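Hot desking
Hot desking is a way of running an office in which workers share tables and workstations and pick a spot when they arrive. It suits teams that come and go, and a good one hums with life! 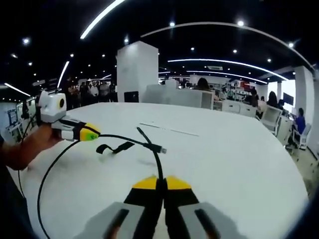
Shared tables are the heart of it. A big one with rounded edges is a joy to work at – people can gather from any side, spread out their cables and gear, and talk. Low partitions give quieter desks a little privacy while keeping the room open and bright. Designer Chepkoech Biwott fitted out the Mfaume office with 38 desks for 84 staff, plus lockers by the door for personal things.

See also: Open-plan office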